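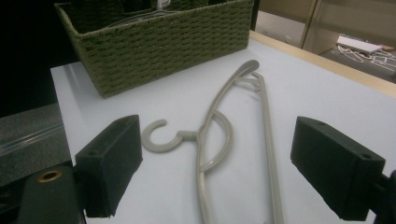
The Cullgate Shared Workshop presents work from its current build, a hand-held gripper tool named Jatness. Members meet at 7 p.m. to assemble and adjust the tool at the benches.

**Hanger and basket.** A plastic clothes hanger lies on the white tabletop between the two dark fingers, with a woven olive-green basket behind it. The hanger task is number 13 on the project list.

Parts drawings are kept in the Woditmont cabinet — drawer 4 — and may be copied for home use. Members should return the originals the same evening.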